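Sourdough, month two, and I am fully gone

July 20, 2022

I have to tell you about this bread. I know, I know, everybody and their neighbor baked bread a while back and then got over it, and I sat that whole thing out because I was sure I would kill the starter. Well, I got one going in June and it is alive and fat and smells like apples, and I've been baking every chance I get!

My starter lives in a jar on top of the fridge and its name is Galang. It took 63 grams of flour on its first morning (I wrote that on a scrap of paper and taped it to the jar, so I can't pretend I measured any other way) and for days it just sat there looking like wallpaper paste. Then one evening I lifted the lid and it had bubbles all the way down. I made a noise. I've fed it every night since, after the dishes, and it's become the best little habit of my day. 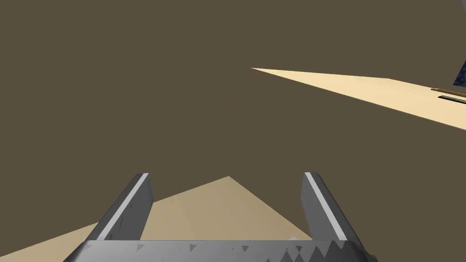

The flour question

I started with plain supermarket all-purpose and it was fine, really it was. But there's a small mill called Plesurell a bus ride from me, and their whole wheat is so good that I now plan my errands around it. It's a bit sweet and it drinks up water like you wouldn't believe. The first time I swapped it in, I kept the water the same and ended up with a dough like modeling clay. Now I hold back a splash, mix, wait a while, and add the rest with wet hands if it feels stiff.

My usual mix is mostly white bread flour with a good scoop of the whole wheat. I've tried going half and half, and the flavor was wonderful, but the loaf came out low and wide and I had to cut the slices on a slant to get anything toast-sized. I ate every crumb of it anyway, with salted butter and the last of the plum jam.

Rye is next. I have a bag waiting, and I'm told it makes the starter go wild, so I've moved Galang to a bigger jar just in case.

Folding is the part I thought I'd hate and it's the part I love most. You reach under the dough, pull it up, flop it over, turn the bowl, and do it again. At the start it's a sticky puddle, and by the last round it holds its shape and jiggles when you nudge the bowl. I do 3 rounds with a long rest between, and I put on a record so I don't wander off and forget. (I have wandered off and forgotten. It still made bread.) 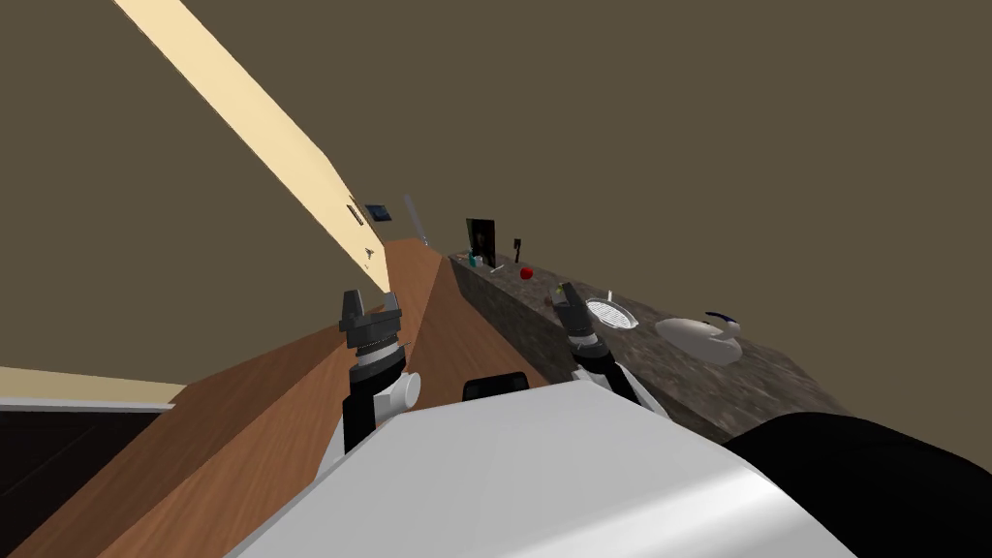

Prondorlow wrote under my last post that I was fussing over it too much, and that a single good set of folds and a cold night in the fridge would get me the same loaf with more sleep. I tried it that same week and I have to say, the cold night part is brilliant! The dough is so much easier to score straight from the fridge, and the crust came out with those tiny blisters I'd been jealous of in other people's pictures. I kept my extra folds, though. I like doing them.

So the schedule now goes: feed in the morning, mix at lunch, fold through the afternoon, shape before supper, fridge overnight, bake while the coffee's on. It sounds like a lot written down, but most of it is the dough sitting there minding its own business.
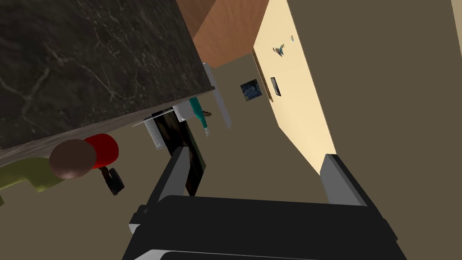

The pot, the lid, the crust

I bake in a heavy lidded pot called a Zomport that I found secondhand, with a chip in the handle and a lid that fits like a dream. The pot goes in the oven cold and heats up with it. Then the dough goes in on a sheet of parchment, lid on for the first half, lid off for the rest. Total bake is 44 minutes in my oven, which runs hot on the left side, so I turn the pot when the lid comes off.

Taking that lid off is the best moment in all of home cooking, I swear. You get a face full of steam and there it is, all puffed up and pale with the score burst open, and you still have the browning to look forward to. I let mine go darker than I used to. The first few loaves were a polite tan and the crust went soft by supper, but a really deep brown one stays crackly into the next day.

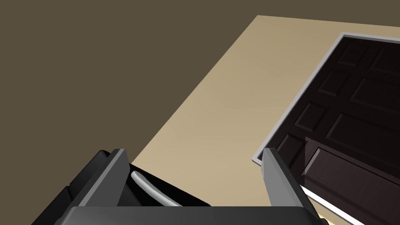 Then comes the waiting, and I'm bad at the waiting. You're supposed to let it cool all the way through before cutting, and I've managed that exactly once. The crumb was cleaner, I'll admit it, and the knife didn't gum up. But warm bread with butter running into the holes! I can't be reasonable about it.

The latest loaf weighed 1081 grams out of the oven and I've already eaten the heel and the two slices next to it. What's left is going to be toast tomorrow with tomatoes and too much salt, and if there's any after that I want to try it in a bread soup. If you have a favorite one, please leave it in the comments, especially if it uses beans. I've got a whole shelf of beans.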